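Surncombe opens its new library and hall

30 August 2018

Surncombe has its library back! After 4 years of borrowing books from a van in the car park, people in the village can once again walk in, sit down and stay as long as they like. The doors opened this morning and there was a queue right along the wall to the bus stop.

The old Drolska building on Pichon Lane has been turned into one long reading room with a hall behind it. It holds 3035 books, and more are due from the county store before the winter.

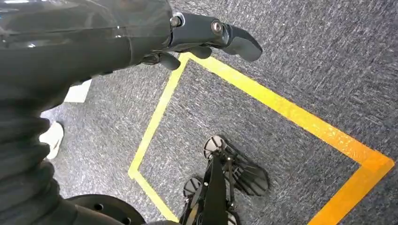

Children have done very well out of the move. Their corner is nearly twice the size of the old one, with low shelves they can reach for themselves, and the summer reading scheme has already signed up 265 of them – a record for Surncombe by a long way. Story time is back too, every morning during the school holidays.

The hall can be hired in the evenings and seats roughly 30. The choir and the chess club have both put their names down, and the Iditz folk dancers are hoping to come over for a spring show in March.

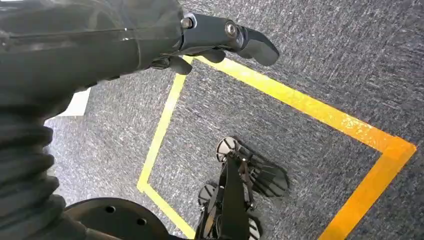 Noise was the big worry when the plans first went up, as anyone who remembers the bare boards and scraping chairs of the old library will understand. Plenty of people asked for something softer underfoot, and the grey speckled carpet is just the sort of thing they had in mind. It should hide a few muddy footprints as well – handy in a village with this many dogs and wellies.

Old library cards still work, and joining is free for all ages. Bring something with your address on it.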